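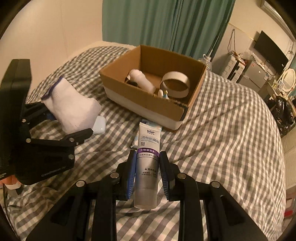
Toothpaste, cap down, crimped end up. Sock waiting its turn on the left.

So I've spent most of December arguing with a gripper width signal, and I'm writing it up while I still remember which of my fixes did anything.

Quick recap if you skipped the last post. Yaneth Villca and I look after the part of Trondier that takes hand-held gripper recordings and turns them into something a policy can train on: fingertip pose, jaw opening, timestamps, all lined up with the video. The packing task is the one everybody wants at the moment (stuff on a bed, stuff in a box, two hands going), and it's also the one that shows up every lazy assumption I've ever typed.

The big one was jaw opening. I'd been treating the two grippers as one device with a left and a right. Same calibration, same filter, same threshold for deciding when something is held. Fine for blocks! Not so fine for a tube of toothpaste, where the jaws close a fair way and then keep closing slowly as the tube gives. My grasp detector looked for the opening to go flat, so it kept deciding the grasp hadn't happened yet, and then labelled the start of the hold a good half second after the tube had left the bed. Socks were worse. A sock squashes down to nearly nothing, so the detector thought the jaws had shut on air and threw the whole segment out as a miss.

We had 623 episodes in the set and I'd love to tell you how many were mislabelled, but I fixed the detector before I thought to save the old output. Yaneth has not let this go.

What we've got now is pretty plain. Each gripper gets its own open and closed reference at the start of a session, stored with the recording instead of in a config file on my laptop. The grasp label no longer comes from width alone - it wants the jaws to slow down and the fingertip to start moving away from the surface within a short window. The surface is a fitted plane, and yes, a bed is a terrible plane. Seo-ah Koo suggested fitting it locally, just the patch under the fingertips, and that got rid of most of the silly cases on wrinkled bedding. I'd been about to write something far more complicated, so thanks Seo-ah.

Then there was the clock. The two recordings drifted apart over a long session, never by much, but enough that a handover looked like one hand letting go before the other had arrived. I'd blamed the handover logic for three days. Han-gyeol Ham plotted one offset against time, got a perfectly straight line, and sent it to me without a message. We now fit the slope as well as the offset.

Replay is my favourite bit of the tooling at the moment. You scrub through both videos with the width traces underneath, and the grasp labels show up as coloured bars you can drag. It chokes a bit past around 4,000 frames, which I think is my thumbnail cache being greedy. If you've dealt with that sort of thing in a browser, please leave a comment, I'm all ears.

Next up is retraining on the relabelled set and seeing whether the policy still hesitates over soft things. Yaneth reckons it will. I've got a coffee riding on it.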